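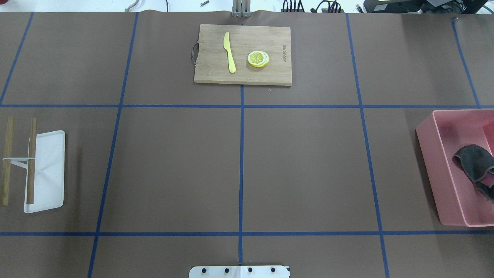

Table 16, papier kraft et ruban bleu.

Ticket 1121 — Étiqueteuse Trulix : décalage d'impression après changement de rouleau
Ouvert le 14 févr. 2024 par Mal-soon Gil
Priorité : normale

Symptôme : depuis la pose du rouleau Broltitz, le texte sort décalé de 18 mm vers le bas. Une étiquette vierge passe entre deux imprimées. Code 1838 à l'écran, effacé par un redémarrage, puis de retour au deuxième lot.

Essais effectués :
— nettoyage de la tête et du rouleau d'entraînement : sans effet ;
— réinstallation du pilote : sans effet ;
— calibrage automatique : échec, même code.

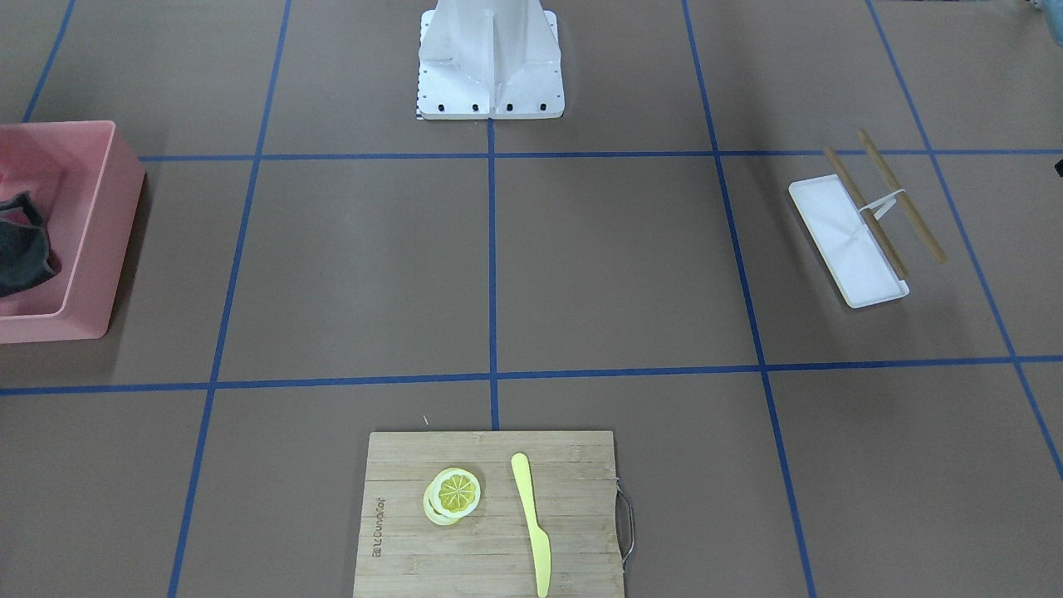 Le capteur d'espacement était resté en mode « marque noire », réglage de l'ancien consommable. Passage en mode « intervalle », puis calibrage manuel. Le décalage tombe à 2 mm, le code ne revient pas.

Reste le flux Sisov : le modèle envoyé à l'imprimante garde l'ancienne hauteur d'étiquette et écrase le réglage local à chaque lot.

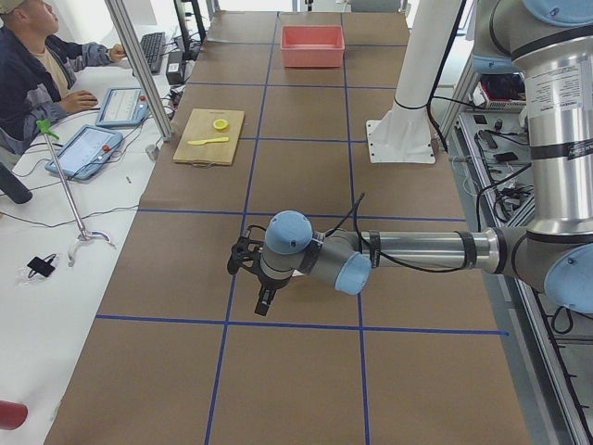
Photo : Khoury, support technique

Modèle corrigé côté serveur, cache vidé, lot de contrôle imprimé sans décalage. Ancien modèle conservé en lecture seule jusqu'en avril. Reste à vérifier le second poste, même pilote.

Statut : en attente de confirmation du demandeur.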